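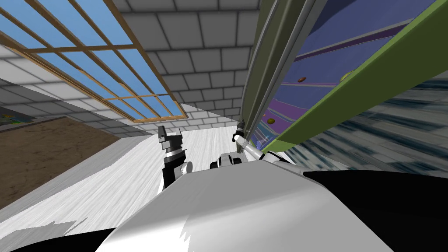 Kulent Garden Hose, 70 ft

We've been dragging the Kulent around our trial beds since January and we love it! It's a soft rubber hose that lies flat when you drop it and coils up without a fight, even on a 40-degree morning – anyone who has wrestled a stiff hose before breakfast will get why we're so pleased.

Both ends have brass fittings, and the collar is big enough to turn with gloves on. Fits any standard outdoor faucet. It carries a 2-year warranty from Andum.

Colors: Moss, Slate
Weight: around 9 lb
Goes with: Shek spray nozzle, Jarkari wall reel (both sold separately)

Drain it before the first hard freeze and hang it in the shed or garage. Spare washers are in the bag with the care card.

Store pickup is open Saturday until noon.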